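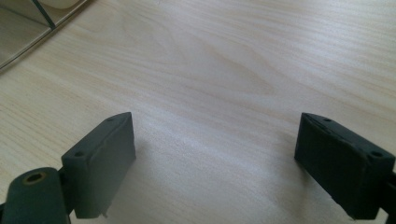

THE TABLE COMES FIRST

Pale wood, long wavy grain, a darker swirl near the middle. I've spent the better part of a winter looking at tabletops and I keep coming back to the light ones. Cream, beige, a bit of pink if you catch it right. Warm toward one corner, washed out where the light lands hardest.

Dark tables get all the praise. Walnut this, smoked oak that. Fine. But try living with one. Every crumb. Every ring of dust by noon.

Vikas Bajpai has been fixing and refinishing tables for 40 years, most of them in a narrow shop behind the old Wutton feed store. I went to see him with a notebook and a list of questions, and got through maybe half.

"People buy the legs," he told me. "They look at the legs, they sit down, they never look at the top. Then they eat off the top for 20 years."

He runs his palm across everything. Sample boards, my notebook, the counter at the coffee place next door. With the grain first, then against it. Says you feel a bad finish before you see it.

WHAT GRAIN DOES TO A ROOM

Long curving lines pull the eye along the table. Straight tight lines keep it calm. In a small kitchen Bajpai likes the lines running toward the window, and he'll turn a customer's table himself to show them. Two minutes. Most leave it that way.

A swirl is another matter. Some people pay extra for one, some ask for it to be sanded out (can't be done, it goes all the way down if the wood is real). His advice is to put it where you'll see it, not under the fruit bowl.

And light. Look at your table in the morning and again at supper. A pale top goes nearly white under a strong lamp and you loose half the pattern. Move the lamp to one side, or hang it a little lower with a shade that throws wide. I did this at home. Cost me nothing, took one evening and some language.

KEEPING IT PALE

Light wood yellows. Sun, mostly, and some oils. Bajpai uses a water-based finish from Pamex on anything pale, 2 thin coats, a light sanding in between. He used to swear by Zarkitz wax and still keeps a tin on the shelf, though he says it went a shade too amber for him.

Daily care, from my notes, which are a mess:

Damp cloth, wrung out hard. Dry cloth right after.
Nothing with bleach in it.
Trivets for hot pans. Yes, every time.
Felt under anything heavy that gets dragged.
Move the placemats now and then or you'll get pale rectangles with a tan line.

Scratches he mostly leaves alone. A deep one gets fine paper, along the grain, then a dab of finish blended out with a rag. "Stop before you think you're done," he says, and I have ignored this advice and regretted it on my own desk.

WHAT IT COSTS

A full refinish on a table for 8 starts at 200 dollars in his shop and climbs with the damage. Tiwari, the furniture outlet on the county road, sells new pale-topped tables for not much more, so bring yours in and ask which way to go. He'll tell you straight. He sent the woman ahead of me home with teh table she came in with and a sheet of sandpaper.

The shop opens early and closes when he's hungry. Call first. Bring a photo of the underside too, he always asks.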